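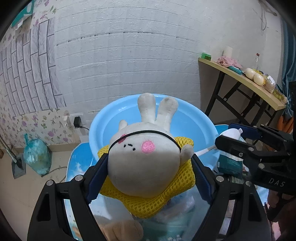

The bunny has had its bath

Readers of the Plelside newsletter will know that the toy shelf in the family room gets its going-over every February, whether it wants one or not. This year the job fell to Noboru Maruyama, who was overheard in the kitchen asking how hard it could be to wash a rabbit.

Harder than a jumper, is the answer. The white plush bunny has long ears, a stitched face and a yellow mesh outfit, and each of these has its own opinion about soap. The ears are the worst. One tip has gone grey, and we have had four letters on the subject, all from the same address.

Noboru's method is a light blue basin, lukewarm water and a good deal of muttering. Clothes come off first and are washed on their own. Stuffed animals are squeezed, never wrung, then laid on a towel and turned at teatime.

The other half of the job is the table, which fills up the moment anyone puts a basin on it. Pocket tissues, a white phone charger, a soft green packet with small print down the middle: all of it needs a home before the water comes out. Please collect your chargers. The drawer is full and we are not opening a second one.

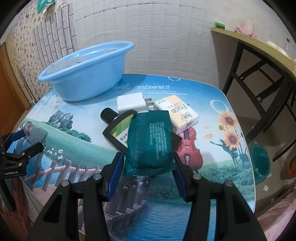 Wanted for next time

Old towels, any colour, and a drying rack that stands up by itself. The last one did not. Leave things by the back door before noon, and put your name on them if you want them back.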